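I ordered one lens from Flosberg in May, a secondhand 33mm, and had cleared a space for it on the shelf and everything. Forgive the long story, but I've told it to everyone at home and they've stopped listening.

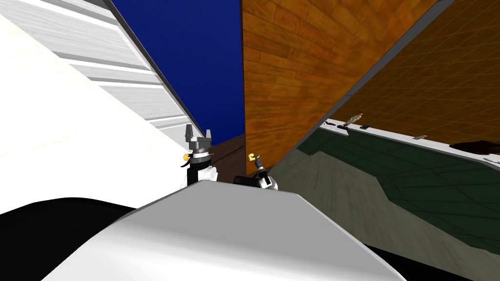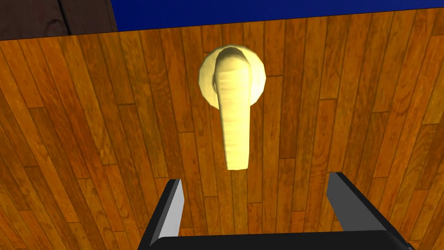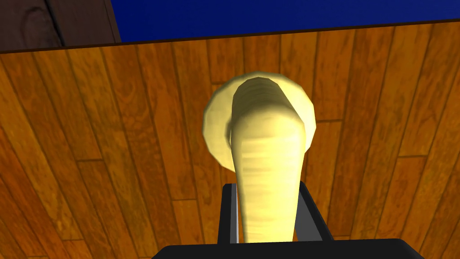 So, the parcel came on Sunday, of all days, and inside was a lens cap. One cap, beautifully wrapped, with a packing slip made out to a Konrad Moser, and I do hope he wasn't sitting somewhere with my lens and wondering what to do with it! I wrote to the shop that evening and had a reply from Selina Wallner before breakfast, very kind, very sorry, asking me to send the cap back and promising the lens by courier.

It took 2 more weeks (the courier had my old address, which was my own silly fault), but it's here now and I love it. The focus ring is a little stiff and there's a scuff near the mount, just as the listing said. I've taken nearly 1,298 pictures of the dog with it, and Evie Cropper next door has asked if hers can have a turn.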